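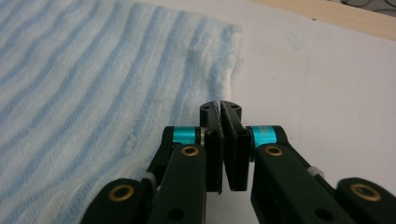 About Jolamum Linen Service

Jolamum Linen Service supplies and launders towels, bed linen and table linen for small hotels, guest houses, clinics and swimming clubs. The company serves 63 customers from a single laundry in Brarkard and has remained in private ownership since it was established.

Our History

The company was founded by Joana Moreira, who had managed the housekeeping department of a lakeside hotel for many years before going into business on her own account. Her hotel, like most of its size, sent its washing to a large plant in another city. Items came back late, and they often came back mixed with the linen of other houses. Ms. Moreira believed that smaller establishments would pay a fair price for a laundry that kept each customer's goods separate from the moment of collection to the moment of return.

The first premises were two rented rooms behind a bakery on Lamulov Street. The company had 6 customers in its opening year, all of them guest houses within a short drive. Deliveries were made by van in the early morning so that rooms could be prepared before noon, and this practice continues on most routes today.

In March of its third year the company moved to its present building, a former printing works with good drainage and a loading bay on the north side. The Yazdani Laundry, a family business that had served the clinics of the district for a long period, was joined to the company some time later. Its employees were kept on in their existing positions, and the clinic division is still known within the company as the Yazdani side.

What We Do

Customers may either rent linen from our stock or send us their own. Rental customers receive an agreed quantity of each item on a set schedule, and worn pieces are replaced from stock at no added charge. Customers who own their linen are given a written record of each collection, with any stains, tears or pulled threads noted before washing.

Our services include the following:

Collection and delivery on fixed routes
Washing, drying, pressing and folding
Repair of hems, seams and hanging loops
Seasonal storage of blankets and pool towels
Advice on the purchase and labeling of new linen

We do not handle dry cleaning, leather goods or carpets. Inquiries for these are passed to other firms in the area.

How We Care for Linen

Every load is sorted first by customer, then by fabric and color. Terry cloth is washed apart from flat cotton, as lint from towels will settle on sheets and is troublesome to remove. New colored towels are washed separately for their first several loads. We use a measured amount of detergent and no fabric softener on towels, which take up water less readily when they have been coated with it.
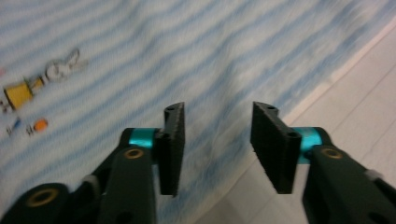

Drying times are set by weight and by the thickness of the pile. A towel that is left too long in a hot dryer becomes stiff and loses fiber with each cycle, and the cost of that loss falls on whoever bought it. Our staff are trained to remove towels at the proper point and to shake them out before folding. Folding is done by hand to the pattern requested by the customer, whether in thirds, in quarters or rolled for the poolside.

Linen for clinics is processed in a separate part of the building with its own entrance, machines and staff. Carts used on that side do not cross to the hotel side, and the two sets of goods travel in different vans.

Our Linen Library

The company maintains a collection of sample pieces for the use of customers and of students in hotel management. It now holds 559 samples of toweling, sheeting and table cloth, each marked with its fiber content, its weight and the number of times it has been washed. A visitor may compare a new bath towel with one of the same make that has been in service for several years, and may judge from this how a particular cloth is likely to wear. Visits are by appointment with the front office.

Our People

Many of our employees have been with the company for most of their working lives. New members of staff begin in the sorting room and spend time in every department before taking up a permanent place – a rule that applies equally to drivers and to office staff. The company pays for evening courses in textile care and machine maintenance, and allows paid time for examinations.

The laundry is managed by a team of 4 department heads, who meet each week with Ms. Moreira to review routes, complaints and repairs. A complaint from a customer is answered by the head of the department concerned and is kept on file together with the reply.

Water and Energy

Laundry work uses a great deal of water, and the company regards the careful use of it as part of its duty to the town. Rinse water from the hotel side is filtered and used again for the first wash of the next load. Warm air from the dryers is passed through a heat exchanger and helps to heat incoming water during the colder months. Linen that is no longer fit for service is offered to animal shelters or cut down for cleaning cloths, with the consent of the owner where it is not our own.

Delivery bags are made of heavy cotton and are washed with the goods they carry. We no longer supply plastic wrapping except where a clinic requires it under its own rules.

Becoming a Customer

New customers are asked to complete a short form stating the kinds of linen they use and the quantity changed in an ordinary week. A member of staff will then visit the premises to look at storage space and access for the van. A written quotation follows, and it remains open for one month. There is no joining fee. Rental agreements run for a year and may be ended by either party with a month's notice after the first year is complete.

Establishments that open only for the summer may pause their service over the winter. Their linen is inspected, repaired and stored, and is washed once more before it is returned in the spring.

Visiting and Contact

The front office is at the street entrance of the Brarkard building. Deliveries and collections are received at the loading bay on the north side only. Visitors to the washing floor are asked to wear closed shoes and to sign the book at the desk.

Letters and applications for employment should be addressed to the front office, marked for the attention of the department concerned.

Page last revised Oct 31, 2018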